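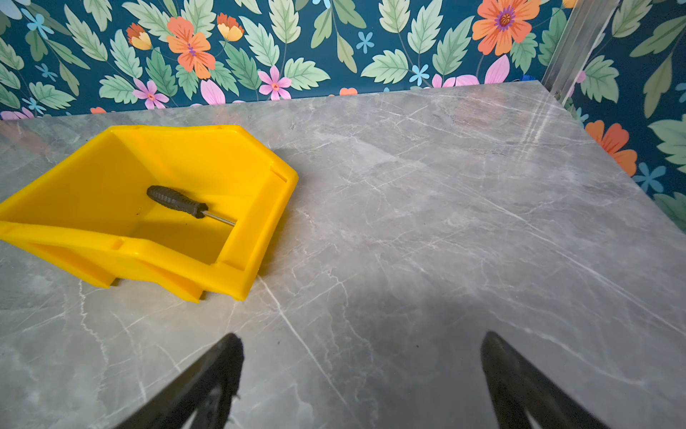
Thread · Greenhouse & Propagation

Our new misting controller for the propagation benches went in last night and I have been grinning at wet leaves since 6 a.m. Thread for anyone thinking about doing the same!

It's a Lepik, the small one that runs 2 zones. I wanted the bigger model badly (8 zones!) but we only have the two benches under mist and I had to be sensible for once.

Zone one is softwood cuttings, zone two is the ferns. They want totally different things. With the old timer both got the same burst and the ferns always looked sulky by noon.

The Lepik goes by light instead of the clock. Cloud comes over, the mist slows down. Sun comes out, it picks up again. I stood there watching it do this for way too long (coffee went cold, no regrets).

Plumbing notes: put a filter ahead of the valves. We're on well water here in Wilau and it's hard as nails. I used a Visel screen filter, the kind you can twist apart and rinse by hand.

Also flush the line BEFORE you screw in the nozzles. I forgot on the first bench and spent the evening picking grit out of tiny brass holes with a bristle from a broom.

For scale, we stick roughly 4000 cuttings in a season, mostly hydrangea and viburnum, so even a slightly better strike rate means a lot of extra pots come October.

Someone asked about the rooting mix: Drikatent fine bark with perlite, half and half. It drains fast enough that the heavier mist doesn't drown anything. I love this stuff. It smells great too.

Next job is bottom heat on the fern side. If you've run heat cable under capillary mat, please tell me how deep you buried it!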